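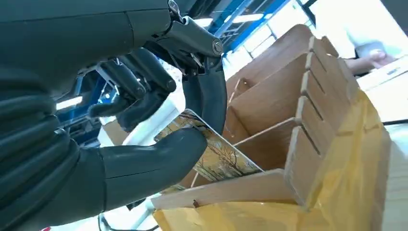
4 min read

Working next to robot hands: questions we keep getting

Last changed 11/1/18 by Kamran Butt, Planham

Sial and Peltenel sales staff have both told visitors that their hands are "safe out of the box." We hear the phrase often enough that we put our answers in one place. They apply to anyone working at a bench in the Planham shop, including people who are only there for the afternoon.

Is there such a thing as a safe robot hand?

Not in the way the brochures use the word. A hand is one part of a setup. The arm moves it, the software decides when, and the thing it holds may be a postcard or a kitchen knife. The international standards for industrial and collaborative robots ask you to assess the whole job, and we think they have that right. If a supplier offers you a certificate for the hand alone, read what was tested before you get excited.

So if it only handles cards, can we skip the risk assessment?

No. Sliding a printed card into a wooden organizer is about as gentle as our work gets, and it still gets an assessment. The card won't hurt you. A finger joint closing on yours might, and so might an arm that swings back wider than you expected. The sheet for a job like this is short, but it has to exist and it has to be signed by someone who has watched the job run.

Can I keep my hand near the work while the arm is live?

Only if the sheet for that job says so, and says where. Some jobs need a person close by to hold a box or set out the next item. In that case the sheet names the spot where hands may rest and the speed the arm is limited to. "I was being careful" isn't a control measure. I have yet to meet anyone who was being careless by their own account.

What about sleeves?

Close-fitting at the wrist, or rolled and pinned. Jointed fingers have gaps between the segments, and wrist linkages have more. No lanyards, bracelets or gloves with loose cuffs. Visitors get the same rule, and yes, that includes people in good shirts.

Why do you care so much about packaging?

Plastic bags and padded mailers slide, fold and catch. They also shine under ceiling lights, and vision systems don't all cope with that in the same way. If wrapping is part of the job, put it on the sheet and test with it in place. If it's there by accident, clear it. What I don't accept is a test done on a bare bench and a job run on a cluttered one, with one report covering both.

Our hand has force limiting. Doesn't that cover pinching?

It covers some pinching. Ask what the limit is, where on the finger it was measured, and whether it holds when the motor loses power. A fingertip and the inside of a knuckle are different places to get caught. We measure at both, with the object the hand will be holding, and we repeat the measurement after any firmware update. Peltenel's notes for its March update said "minor improvements to grip feel." We measured anyway.

The demo succeeded 100 times in a row. Is that good enough?

For a demo, sure. Then ask who picked the cards, who reset the organizer between tries, and which runs were thrown out. Our own rule for a reliability claim is 1000 logged attempts, failures included, with the object placed by a person who doesn't run the robot. On our first try at that, with the Rernedeo software, 92 attempts failed. That number went in the report. I'd trust a supplier more for showing me one like it.

How often do you check cables and joints?

Every 14 days for the full check, and by eye before each session. Look for cables that rub or hang where the thumb can reach them, loose bolts at the wrist, and finger caps that have shifted. A hand with a cracked cap comes off the arm that day. Tape is not a repair.

Who is allowed to stop the robot?

Anyone. You don't need to explain yourself first. Restarting is another matter: only the person named on the sheet does that, after going to the bench and looking. Restarting from a laptop across the room is how people lose their access.

Do the standards tell us all this?

They give you the method and some of the limits. They won't tell you where your coworker likes to lean. Buy the current edition, read it, and write your own sheet. Copying ours is a poor idea, as our benches aren't yours.

I think one of these rules is wrong. Now what?

Bring measurements. Kamran keeps the list of open objections, and two of the rules on this page started there.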